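**Pale scuffs on a gray tabletop – clean or refinish?**

**clercombe_flat**
December 2024

I have a square gray table from Varnis that I bought used in July. The top is a little glossy and has picked up faint scuffs and pale marks all over. They don't catch a fingernail. I've tried dish soap and a microfiber cloth with no change. The store that sold it closed, so I can't ask what the finish is. Is there something I can rub on it, or do I need to sand and recoat? I'd like to keep it under 60 dollars.

**hung2**

Sand it. I did mine and it took a weekend.

**Aka_Workbench**

Don't sand until you know what the top is made of. If it's a laminate or a thin factory coat, you'll go through it and there's no fixing that. Start mild and work up:

- Wipe with warm water and a drop of dish soap, then dry it fully. Soap film looks a lot like scuffing.
- Rub one mark with a white pencil eraser. Transfer marks from cans, shoes and plastic often come off this way.
- Try a damp melamine sponge on a hidden spot, with almost no pressure. It is a fine abrasive and will dull a gloss finish if you lean on it.

Check your progress with the light coming in low from one side. Overhead light hides a lot.
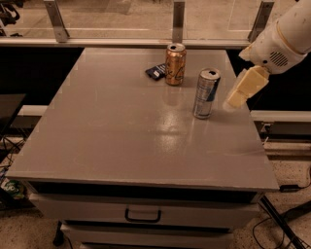 Gray top with two drink cans on it. Scuffs are faint, glare in the middle.

If the marks are still there after all that, they are probably wear in the finish itself. A plastic polish can even it out on a hard, sealed top. Do up to 2 passes and stop. Skip furniture oil – it leaves a film that shows every fingerprint.

**varnish_or_not**

Agree with the eraser. I had the same kind of marks and most came off. Coasters help, and so do felt pads under anything you slide around. I left the rest alone.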